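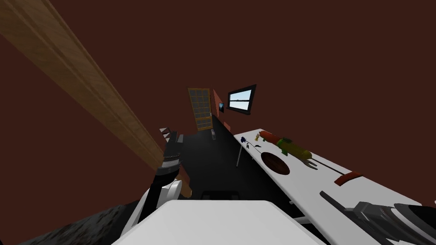

Arvid Aasen
Application engineer, handling and gripping

Visit to the Drostier open day, 7/3/21

I went to Drostier to see how they compare grippers before anybody buys one. At our company we have done this with borrowed hardware on a bench, and the last time, in February, it took so long that the project had already chosen without us. Drostier does the first selection in simulation, and for the open day they let the visitors try it themselves.

The program they use is called Fikton. A room is loaded with a two-arm robot and a white table, and on the table are things of very different shape: a rose with a long thin stem, a small figurine, a round plate, a long utensil with a red-orange handle. I liked this choice. Our own test parts are all blocks and cylinders, and every gripper looks good with blocks. A plate lying flat is another matter, and so is a stem.

There were 2 stations. At the first you drive the arms by hand controllers, and at the second you look through the saved runs and compare them. I waited long at the first one, but the people in the line were friendly and I got a good explanation of the controller settings from a man who had used Viklund arms for many years.

My first difficulty was the wrist view. I had expected to steer by it, and I found it hard to know which way the arm was turned.
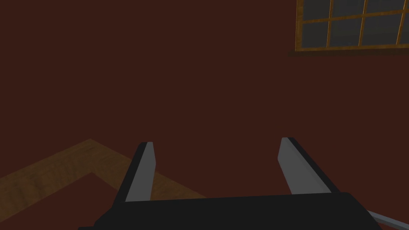
View from the wrist, fingers open. The window at top right was my only help for direction.

The host advised me to keep my eyes on the wide view until the fingers are near the object, and only then to change. This went better. I made 5 attempts with the plate and got it up in one of them, by pushing it over the table edge first. With the rose I had more luck, though I took it too near the flower and the stem was swinging.

At the second station they showed the comparison list. It had 1241 saved runs, and 59 of them were with the parallel gripper that I had tried. You can sort by gripper, by object or by operator. I asked if the friction of the finger pads was measured or guessed. The answer was that it is measured for one pad material and guessed for the others, and I appreciated that they said so plainly.

I also asked to see stills from the wrist camera with the fingers apart. We have a discussion at home about how much of the picture the gripper body may cover, and here it takes most of the bottom edge. 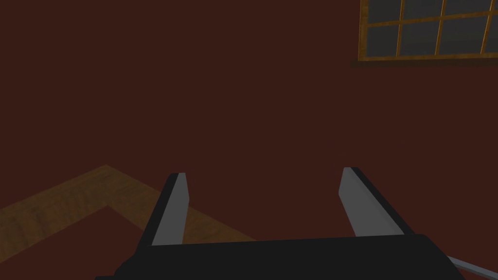

Wrist camera, gripper open. Light gray inner faces on both fingers, black body along the bottom.

The light inner faces are easy to find against a dark background. With our black fingers I often cannot tell where the tip is. I will propose gray pads for our next set, which costs very little to try.

After lunch there was a talk about Kavance, the controller they plan to connect to the same program later. It was mostly slides and I did not learn so much from it. I would have preferred a longer time with the arms. The coffee was in another building, so many people came back late and missed the part about delay between hand and gripper, where the best questions were asked.

Drostier will send the run list to visitors who ask for it. I have asked, and I will put it in our shared folder under grippers when it comes.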